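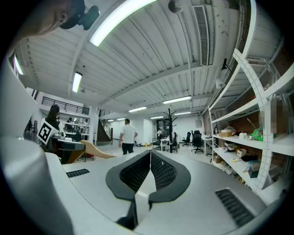

Flilitwood Opens Second Clothing and Homeware Store in Broltdale

BROLTDALE — Flilitwood, the secondhand clothing and homeware seller, will open its second store this August in the former Sugiyama print works. Doors open at 10 a.m. on Thursday.

The new store covers two floors joined by stairs at the back. The lower floor has coat racks and shelving for folded clothes, kitchenware and small household goods. Larger pieces, including chairs and side tables, will be sold upstairs.

Flilitwood kept the ribbed white ceiling and the beams on the lower floor and put in new lighting under it. The shelving was supplied by Wuvura, which also fitted out the company's first store.

"We looked at 15 buildings before this one," said Glenys Brunton, store director. "We wanted a plain room with a high wall for shelves and a place to hang coats where people can get at them. The stairs were a bonus — we had only planned on one floor."

The store will employ 7 people. Stock changes every week, and unsold clothing moves between the two locations after 58 days.

Customers can bring in clean, wearable clothes and working household items on any weekday before 4 p.m. Staff will price them at the counter and offer cash or store credit. Electrical goods and mattresses are not accepted.

The store is at 104 Sugiyama Yard, Broltdale. Parking is behind the building.

Media contact: Glenys Brunton, Flilitwood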